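Moved over from the old notes directory, with the numbers corrected.

## Logging fridge temperature for a year

Last winter I started recording the temperature inside my kitchen refrigerator, a Brarnside with a single compressor and a freezer on top. The thermostat is a dial marked 1 to 5, with no units. The manual says to set it to 3 and adjust "as needed." I wanted to know what 3 meant in degrees.

The logger is a Garketti two-channel unit with thermistor probes on thin flat cables. The cables pass under the door gasket without a visible gap. It takes a reading every 31 seconds, an odd interval that can't be changed in the settings. I put one probe on the top shelf at the back and the other in the door, level with the milk. The log covers 364 days. The missing day is a dead battery in December.

### Bare probes are misleading

My first week of data was useless. A bare thermistor follows the air, and the air in a fridge swings a lot. Open the door for a few seconds and the reading jumps. Close it and the reading falls back before the compressor has done anything. Food does not behave that way, as it has far more mass than air and heats slowly.

The usual fix is to put the probe in a small bottle of liquid. I used water on the top shelf and a mix of water and glycerin in the door. The water bottle froze once, when the dial was at 5 and the bottle had been pushed against the back wall. I replaced it with the glycerin mix and threw out the data before that point.

With the probes buffered, the compressor cycle shows up as a low, regular wave. The door probe runs warmer at all hours. The gap is smallest just before dawn and largest at dinner time, and it gets wider in summer, when the kitchen itself is warm.

### What the dial does

The dial does not set a temperature. It sets the point at which the compressor cuts out, measured at a sensor near the evaporator. How cold the shelves get depends on how much air reaches them, and that depends on how the fridge is packed. A box of leftovers in front of the vent did more to the top shelf than a full step on the dial.

Setting 3 was fine for the shelves in winter and too warm for the door in July. I now run 3 from fall to spring and 4 for the rest of the year. 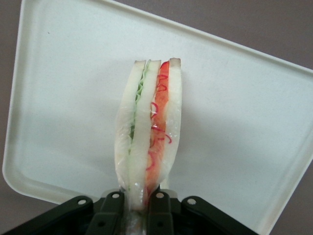 **Pindby**
*Maintainer of this blog*

### Wrapped food and the middle shelf

I had assumed that anything sealed in film would be safe from the dry air. Film does slow the loss of moisture, and it does very little for temperature. A sandwich made with room-temperature bread and filling, wrapped and put on the middle shelf, takes much longer to cool than I would have guessed. Bread is full of air and insulates well. I pushed a spare probe into the center of one and was still waiting for a flat line when I went to bed.

Cooling the filling first cuts the time a great deal. I make the filling at night, leave it in a shallow dish, and assemble in the morning.

### Notes on the data

The raw file is plain text, one line per reading. I average it down to one point per hour before plotting. Anything finer mostly shows the compressor cycle. For the door-opening plots I kept the full rate and looked at the first 1,000 readings after each grocery trip.

Both probes were checked in ice water at the start and again at the end. The door probe had drifted slightly and I applied a straight-line correction across the year. A drift that happened all at once would look the same from 2 checks, so treat the door numbers with some care. Next time I will check every month.

The clock in the logger also runs slow. I reset it whenever I changed the battery and stretched the timestamps to match.

### Still open

The gasket on the hinge side looks worn. Van der Merwe sells a replacement that is listed for this model, and I have one on order. I'll leave the dial where it is for two weeks after fitting it and compare the compressor run times against the same weeks in the old log.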